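Neserura kitchen-table set: data card and equipment plan

Maintained by Griet Wuyts, Arnham site. Last revised April 2026.

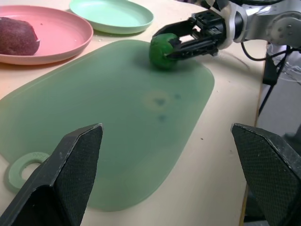
The set was recorded to support one decision: whether the second Arnham station should be bought as a two-arm cell or as a single arm with a fixed clamp. It is released with the planning notes, so that other sites can check our assumptions against the recordings before they place orders.

Contents

Tabletop handling of fruit, plates and a cutting board with two arms. There are 52 sessions, held in 11 folders, one folder per table layout. Each session has:
- video from the wrist cameras
- joint positions and gripper opening for both arms
- a short text note from the operator
- a pass or fail mark, entered by hand

No force data is included. The force sensor option was left out of the first order and is listed under open items.

Folder layout

sessions/ - one subfolder per layout
notes/ - operator notes, plain text
costs/ - quotation summary and spares list
split.csv - session number, layout, train or test

The split is by layout. Do not mix sessions from one layout across train and test, as the lighting and table position are shared.

What the set is for

Comparing one-arm and two-arm handling, estimating wear on finger pads, and working out how much table area a station needs. It is a poor basis for cycle time. Operators were told to move slowly, and idle periods have been left in.

Planning notes

Arms. Budget for two per station. Handing an object from one gripper to the other was the task most often requested by the sites we asked, and a clamp does not cover it.

Finger pads. Treat these as a consumable. The patterned pads are ordered in sets through Nijs, with a lead time of six weeks. Hold two sets per station. Do not mix old and new pads on the same gripper.

Table. Leave clear space on all sides for the stand and the cable loops. Our first floor plan allowed for the base of the stand only, and the station had to be moved after installation. A pale, matt top is preferred for the cameras.

Props. Plastic boards and plates come out of the general supplies budget. Record the colour when replacing one, or the layout no longer matches its folder. Fresh fruit is a running cost and is small, but it needs a named budget line; purchasing at Arnham will not accept it under equipment.

Storage. Allow roughly 6 TB per station per year at the present recording rate, before backup.

Service. The Vurkik contract covers the arms and controllers. It does not cover grippers, cables or cameras. Renewal falls in December, and the quotation must be requested before the budget round closes.

Known faults

Wrist cameras were refitted between layouts, so calibration is stored per folder. Some operator notes are missing. Pass and fail marks were not checked by a second person.

Open items

- force sensors: price received, not approved
- spare gripper: shared between stations or one each, undecided
- second station: floor loading to be confirmed

Corrections go to Griet Wuyts with the session number and folder name.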